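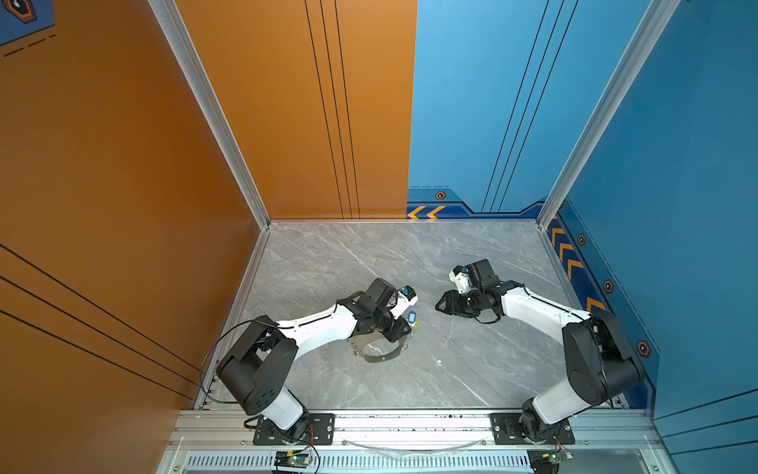
Both arms over the marble floor, orange and blue panels behind.

Ticket 174 – Left channel drops out on turntable 2 during vinyl transfer
Status: Resolved
Component: Playback / phono input
Opened by: Dindo Dumlao
Assigned to: Waldemar Żak

Description
Transferring a box of 12-inch singles and promo LPs for the archive, mostly New York labels, early 80s. On turntable 2 the left channel cuts out for a second or less, then comes back at full level. Turntable 1 plays the same records clean. Setup is two Lerkach direct drives into a Sollinon mixer, mixer into the Pridix interface, recording at 24-bit/96 kHz. Cartridges are the Väisänen DJ model on both decks, same age, same tracking force.

Steps to reproduce
Play any side on turntable 2 with the fader fully open. Dropout shows up within the first few minutes. More frequent on the inner grooves. Back-cueing makes it much worse.

Expected: both channels present for the whole side.
Observed: left channel missing in short gaps. Right channel unaffected. No change in hum.

Comment – Waldemar Żak, 10:40
Please swap the headshells between decks and retest. Leave the cartridges mounted in their shells. Also confirm the mixer input is set to PHONO and the ground wire is on the post, not under the washer.

Comment – Dindo Dumlao, 11:25
Swapped. Fault stays with turntable 2. Input is PHONO. Ground wire was under the washer, moved it, no difference to the dropout.

Comment – Waldemar Żak, 11:50
That clears the cartridge, the stylus and the shell wires. Next, swap the RCA pairs at the mixer so turntable 2 feeds channel 1. If the fault moves to channel 1 it is upstream of the mixer. If it stays on channel 2, clean the crossfader and line fader before anything else.

Comment – Dindo Dumlao, 13:10
Fault moved to channel 1. Wiggled the RCA leads at both ends with a record playing – nothing. Pressing lightly on the headshell toward the label drops the left channel every time. Also note the locking collar on the tonearm feels gritty when tightened.

Comment – Waldemar Żak, 13:35
Contact problem at the arm socket. Four spring pins inside the collar, one of them is the left signal. Procedure:

1. Power off, mute the channel, remove the headshell.
2. Look into the socket with a flashlight. All four pins should stand at the same height.
3. Press each pin with a wooden toothpick. It should spring back without sticking.
4. Clean the pins with a cotton swab and isopropyl alcohol. Do not use contact spray in the arm tube.
5. Clean the contacts on the back of the headshell the same way. Check the rubber washer, one only.
6. Refit, tighten the collar, reset tracking force.

Comment – Dindo Dumlao, 15:05
White pin was sitting low and slow to return. There was dark residue around it. Three swabs before they came away clean. Pin now moves freely. The shell had two rubber washers stacked, removed one.

Test: played 25 sides end to end, no dropouts in the recordings. Scratched and back-cued on a beater copy for a few minutes, both channels solid. Pressing on the headshell no longer has any effect.

Comment – Waldemar Żak, 15:20
Good. The extra washer was probably holding the shell off the pins. Re-record any side from turntable 2 where the gap is audible; do not patch the left channel from the right, the scratch parts on those records are panned. If the white pin sinks again the socket needs replacing – open a new ticket and link this one.

Resolution: socket pins cleaned, duplicate washer removed.
Follow-up: check the turntable 1 headshell for the same washer issue. Assigned to Dindo Dumlao.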